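Search this journal Go
Shares 7 Comments 3

3.2 Table settings

Households in the Temley study kept coasters out between meals, and 20 of them used woven ones. We noted where each coaster lay and what stood on it.
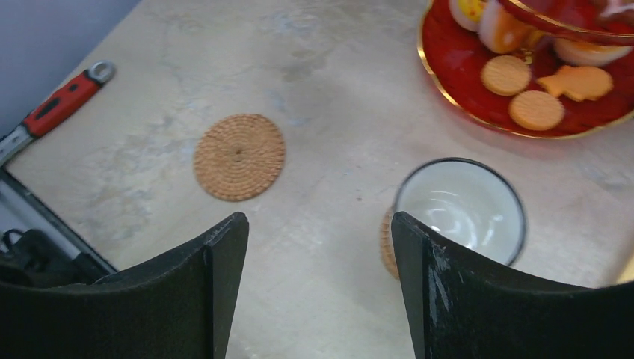 Figure 3. Cup, woven coasters and a plate of biscuits on a tabletop.

Cups were often set down only partly on the coaster, so we scored coverage separately from use.

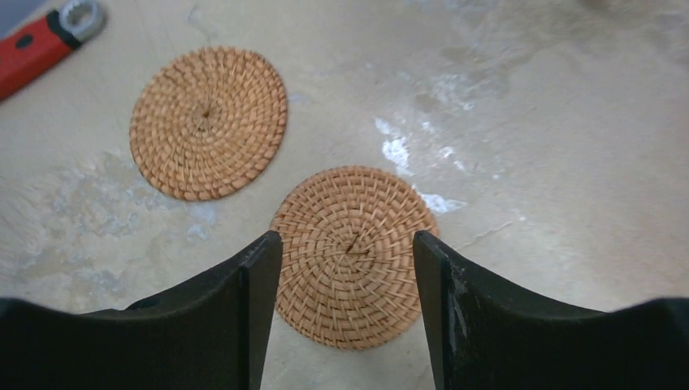 Wear was scored from the center of the weave outward. A loose strand at the hub, as on the nearer coaster, was entered as minor wear if the rim was still even.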